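## 2. Setting Up Your Timell Tabletop Pottery Wheel

You're almost ready to throw your first pot! Set aside a quiet stretch of the afternoon for this.

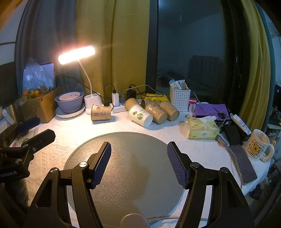 **How much clay should I start with?**
Use a ball about the size of a small orange. Bigger lumps are great fun later on, but a small one is much easier to center while your hands are learning.

### 2.1 Placing the wheel

1. Pick a sturdy table that doesn't rock. A low one is best - you want your elbows braced against your thighs or the table edge.
2. Press down on all the rubber feet until they grip.
3. Keep your water bowl on the side away from the power outlet.

> **Caution:** Unplug the wheel before you wipe it down, every single time.

### 2.2 First spin

1. Turn the speed dial all the way to zero, then plug in.
2. Bring the dial up slowly to 100. You should hear a soft, even hum.
3. Let it run for 2 minutes with nothing on it, then turn it back down to zero.

**Note:** A faint rubbery smell on the first run is the new belt settling in. If it's still there after 12 runs, see Section 5.

### 2.3 Your first ball of clay

1. Wedge the clay until it feels smooth all the way through (this is lovely, don't rush it!).
2. Slap it down hard, as close to the middle as you can.
3. Wet your hands, bring the speed up, and lean in gently with the heel of your left palm.
4. Let go slowly. Sudden moves throw the clay off center.

Scrape off any leftover slip with a soft rib before it dries. Section 3 covers opening and pulling up the walls.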